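2026-10-15

Right-hand pose drift on the Rament grippers: cause and fix

Between the last two calibration rounds, a set of two-handed recordings from the Sánchez room came back with the right gripper in the wrong place. The images were fine and so were the finger widths. The tracked pose was off, and in replay the right fingertips closed on air beside the part while the left hand looked normal. Recording on the affected pair was stopped the same afternoon and the tools were tagged out.

The task in question is the short desk placement: pick up a small soft object with one hand, bring it to the orange box, release, return both hands to the front of the desk. The operator sits, and both grippers stay in use for the whole take even when only one has anything between its fingers.

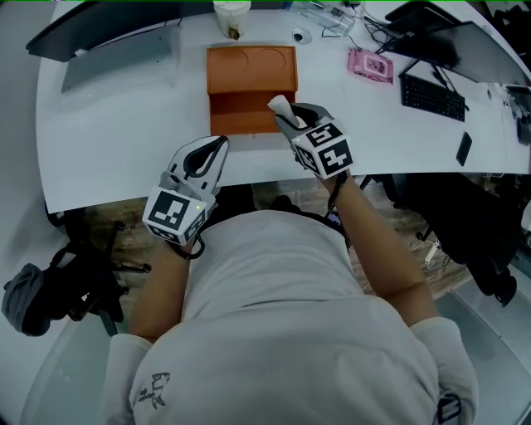 Kevin Espinoza
Data Collection Engineer, Broria

Each gripper carries a marker cube. The tracker solves for the cube, and a fixed transform takes that result to the fingertips. The transform is measured once, at calibration, and everything after that assumes the cube has not moved relative to the housing. On right-hand unit 2 it had moved. The bracket had turned on its mounting screw by a few degrees, enough to put the computed fingertip 15 mm from the real one at the far end of the reach.

The error was hard to catch because the solver reported no problem. The cube was being tracked correctly. Marker detection was good, residuals were low, and the session check in Posov passed because it only looks at tracking quality and dropped frames. It has no way of knowing that the cube is in the wrong spot on the tool. Walter Cuadros found the fault by running replays against the gripper video and noticing that closure and contact no longer lined up on the right side.

We then went back through the 24 sessions recorded since the previous calibration. Of those, 11 showed the offset. It did not grow smoothly. There is a small step in one session, then four sessions where it holds steady, then a larger step. That pattern fits a bracket that slips under load and seats again, and it does not fit slow wear in the hinge, which was our first guess and cost us most of a day.

The load came from the cable. It leaves the cube and is looped back toward the wrist, where the strap takes it. If the loop is short, bending the wrist pulls on the cube directly. The pull is small each time, but it is applied sideways to a bracket held by one screw and a friction face. On the bench, Walter shortened the loop on a spare unit and worked the wrist joint through its range by hand. The bracket slipped in under ten minutes. With the loop at full length it stayed where it was for the rest of the test.
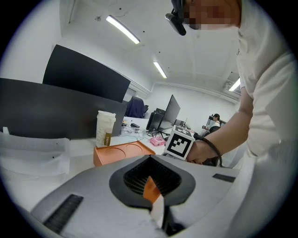

Kevin Espinoza

There is a safety side to this as well, and it should not get lost behind the data problem. A short loop can also catch on the thumb. One operator reported it in the same week -- no injury, but she could not open her hand fully until the strap was released. The report was logged as a comfort issue and was not passed on to us. From now on any report of a cable catching a hand goes to engineering and the gripper is taken out of use until it has been looked at.

Changes in effect now:

The bracket on all units has a locating pin in addition to the screw. Units without the pin are not to be used for recording.

Cable length between cube and strap is marked on the cable with tape. The tape sits at the strap edge. Check it with the wrist bent fully down, then fully up. If the cable goes tight in either position, redo the strap.

Each session starts and ends with a touch check. Close the fingers on the reference peg and hold for two seconds, right hand first, then left. Posov compares the computed fingertip to the known peg position and rejects the session if the difference is over 10 mm. That limit is loose on purpose for the first weeks and will be tightened in November.

Do not retighten a bracket between takes. If it feels loose, stop, tag the gripper and note the last take recorded. A retightened bracket leaves us with two unknown offsets in one session.

On the existing data, seven of the affected sessions have a single constant offset and can be corrected from the gripper video. The other four contain a slip partway through a take. Those takes are withdrawn, and the remainder of each session is being checked by hand before it goes back into the set. Left-hand recordings from all sessions are unaffected and remain available, but please do not train two-handed policies on them until the corrected right-hand files are posted.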